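Search the boards Search in: All topics / This topic / Members

Two arms and a dish rack: what my job looks like now

Last updated 29 February 2020
7 min read

hollowladle
A few of you asked in the introductions topic what I meant when I wrote that I "teach dishes," and I promised a proper answer and then let it slide, so let me make up for it with a post that is surely too long.

I spent most of my working life in the dish room at Irkell, which runs the kitchens for several big workplaces in our part of the state. There are 19 of us in that dish room when nobody's out sick. You scrape, you rack, you push the rack through, you pull it out the other end, you stack, and your wrists tell you all about it in the evening. I liked it more than people expect. The crew was good and the radio was ours.

Last August Irkell signed on with Estness, who want to get robot arms doing the racking and stacking, and they asked if anyone from the dish room would come over to their Privthorpe building and help. I put my hand up mostly out of nosiness (my sister would tell you that's how I've made every decision of my life). I figured I'd be there a couple of weeks, answering questions about how greasy a plate can get. I'm still there! I set out the dishes, I watch the arms try, I drive them by hand when they need showing, and I write down what went wrong in words that the software people can use.

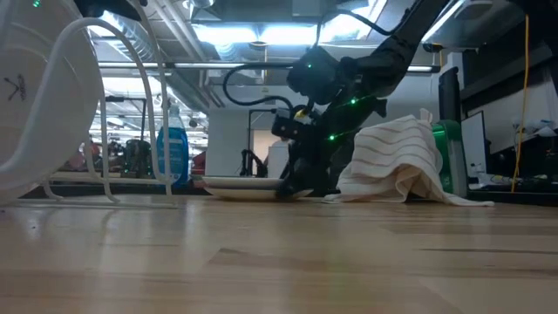 Gripper down at the edge of the two white plates.

A stack is a funny thing to teach. When I take the top plate off a pile I don't look at it, my thumb finds the lip and that's that. An arm doesn't have a thumb that knows anything. So I've had to slow down and think about something I've done since I was a teenager: where does the hand go first, how hard do you press, what do you do when the plate under it wants to come along for the ride. I came home that first week more tired than I ever was after a double, and all I'd done was think about plates.

What has changed for me, in short: my pay went up a bit, my back is a lot better, I sit down for part of the day, and I miss the crew something awful. What has changed for the other people in the dish room so far is nothing, except that they ask me every time I visit whether they should be worried. I don't have a good answer, and I'd like to hear from anybody who's been through this.

saltbox_hinge
Thanks for writing it up, I enjoyed it. But I'm going to be the grump, because I think you're being too nice to them. You're the one with the know-how. They're getting it out of your hands and into their machine, and once it's in there they don't need your hands. A bit more pay is cheap for that. Did anybody put anything in writing about the other people in the dish room?

pinwheel40
I wouldn't call that grumpy, it's the right question. I'm at the Kubiak packing plant and we went through this with the palletizing cells. We had 56 on my shift before and we have 40 now. To be fair to Kubiak, they didn't let anyone go. People retired or moved away and the jobs just weren't posted again. So the ones who stayed were fine, and the kids who would have been hired never found out there was a job.

And the work that's left is different. I used to lift all day and talk all day. Now I clear jams and I'm by myself in between. My shoulders thank me. I can't say the rest of me does.

hollowladle
Saltbox, no, there's nothing in writing that I've seen, and reading your post gave me a bit of a stomach ache, which I probably needed. I asked the manager on the Irkell side afterward and was told it's "too early to say." I've heard that one before.

I'd push back a little on the know-how part, though. I used to think it was something I had and they were taking. Having done this a while, I'm less sure it comes out of me that neatly. Take standing a plate on its edge. In the dish room I'd do that a thousand times and never once think of it as a skill.
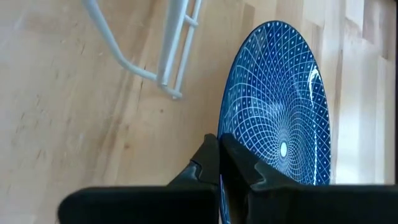
The angle is what gets you. If you come in a touch too flat you're scraping the face, and if you come in too steep you've got hold of so little rim that the weight of the plate decides where it's going. I can feel that in my own fingers, but when I'm driving the arm I can't feel a thing, I'm going by eye. So I've had to learn it over again as a looking job, and it's humbling. The younger fellow who codes the grasping part was better at it than me for the first month, and he'd never worked a dish room in his life. I caught up, but it took some doing!

Pinwheel, what you said about the jobs never being posted is going to stay with me. That's exactly how it would go at Irkell too. We turn over a lot, it's hard work, and you wouldn't even notice it happening.

marrow_and_dill
I manage a kitchen, not a big one, and I'd like to stick up for the other side a little, if I may, without getting anything thrown at me. I can't keep a dishwasher. I've had the job posted almost without a break since I took over. When the person doesn't show, I'm the one at the sink, and then the line cooks don't have me, and everybody's night is worse. If Estness rolled something through my back door that could handle plates I'd hug it.

What I'd want to know is how far off it is. Can it do a whole dinner's worth, with the pans and the stuck-on egg? Or is it a plate and a bowl on a nice clean table?

saltbox_hinge
Have you tried paying the dishwasher more, though? I mean that kindly.

marrow_and_dill
I have, twice. I'm sure I could again if you'd like to come talk to the owner.

hollowladle
Ha, you two. Please keep going, I've got popcorn.

Marrow, a plate and a bowl on a nice clean table is closer to the truth, and I don't think anyone at Privthorpe would be offended to hear it said. We work with a small set: plates, a bowl, a towel, a wire rack, and 2 arms on a frame around the table. It's a long way from your stuck-on egg. The towel is the part I'd love to show my old crew, because cloth is where the arms look the most lost. A plate has the same shape every time you meet it. A towel never does, and it'll lie over something so you can't tell what's underneath. I've watched very clever people stand with their arms folded looking at a dish towel.
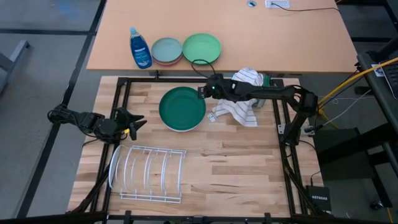
– hollowladle

P.S. I forgot to answer the part about how the days go. We reset the table over and over, so I put the bowl back, put the towel back, put the plates back, and off it goes again. It's dull, and I'd be fibbing if I told you otherwise. But it's dull the way the dish room was dull, and there's room in it for talking. I've started bringing in coffee cake and the software people have started telling me things before they do them, and I do put those two facts together. Early on they'd change the whole layout overnight and I'd walk in and have to learn it again. Now they ask me first, and a couple of times I've said "no, a real person would never set a bowl there," and they moved it.

pinwheel40
That last bit is the part we didn't get at Kubiak. The cells showed up finished. The outfeed was on the wrong side for anybody right-handed and it stayed on the wrong side. If someone from the floor had been in the room I believe it would've gone differently. I don't know about the headcount, but the job would've been better for the ones of us still doing it.

So I come down somewhere between you and saltbox. Stay in the room, and get things on paper while you're in there and they still need you.

saltbox_hinge
I can live with that. The "while they still need you" is doing a lot of work, and I'd hurry. Ask for the retraining money to be named, ask who decides when a dish room goes down a person, and ask with the other people from the crew and not alone. They'll say too early again. Ask for a date when it won't be too early.

hollowladle
I went by the dish room on my day off and read most of this topic out loud to whoever was on break, voices and all. There was some strong feeling! One of the old hands is dead set against the whole thing and told me I ought to drop a few plates on purpose. Another wants to know how she gets my job. Both of them agreed to come along and ask for the meeting, so I'm calling it a good visit.

I also tried to explain racking to them the way I explain it at Privthorpe, and they laughed at me pretty hard, which was fair.
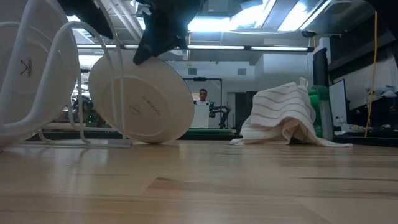 You'd think letting go would be the easy part, but it's where I spend the most time. The rack has give in it, the wire pushes back a little, and with a second plate going in beside the first you have to know the first one will stay where you left it. In the dish room you'd just give it a nudge with your knuckle on the way past. I said so in a meeting, more or less as a joke, and now there's a line on the whiteboard that says "knuckle nudge" with a question mark after it. I'm prouder of that than I should be.

marrow_and_dill
If they ever get the knuckle nudge working, put me down for one. And let us know how the meeting goes, please. I'd like to hear what they say about the date, even if it isn't what I'd say in their shoes.

hollowladle
Will do. We've asked for it in the dish room, with the radio off, right after the lunch rush so they can see the place how it really looks.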